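Godville Finds Out How Loud Its Dam Siren Is

The town of Godville learned two things from its first dam-failure drill in nine years. Most people living under the Elline Dam know which way is uphill. The siren meant to send them there can be mistaken for a truck backing up.

The drill, held on May 16, 2022, asked residents of the lower town to walk to the ballfield on Odoi Hill as though the reservoir were on its way to join them. Of the 4000 people in the flood zone, 233 signed in at the top. The county's emergency office called this "a solid baseline," a phrase that leaves plenty of room for improvement.

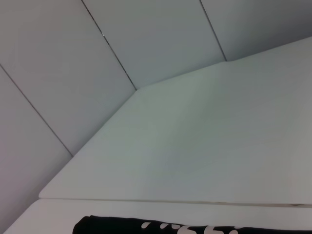 A bare tabletop against white panels.

There are 2 sirens in the lower town. The one by the post office worked as designed and was heard clearly by the post office. The one at the south end, put up when the mill was still running, gave a low moan that several people on Dulley Street took for road work. They stayed in and finished lunch. Under the county's flood model, water from a full breach would reach Dulley Street in 70 minutes, which is enough time for lunch but not for dessert.

Those who did set out found the marked route in decent shape until the footbridge at the creek, where a sign pointed walkers left. The left-hand path goes to the boat ramp. A number of families spent part of the drill heading briskly toward the water before someone with a dog turned them around. The sign was put straight the same afternoon.

The dam itself is not in trouble, the utility that runs it would like everyone to know. It was inspected last fall and rated "satisfactory," the top grade on the form. The drill is a condition of its license, and so is the mailing that went out in March with a map of the route printed in light yellow on white. 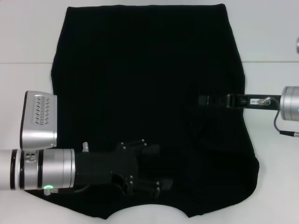
What happens next

The county plans to replace the south siren before a second drill in July. It will also send a text alert this time, to anyone who has signed up for one. The sign-up page was down for most of the week of the drill and is now back.

The new map will be printed in dark blue. Residents without a car, or with a bad knee, can ask for a ride up Odoi Hill by calling the county's main number and pressing the option for animal control, which shares the line.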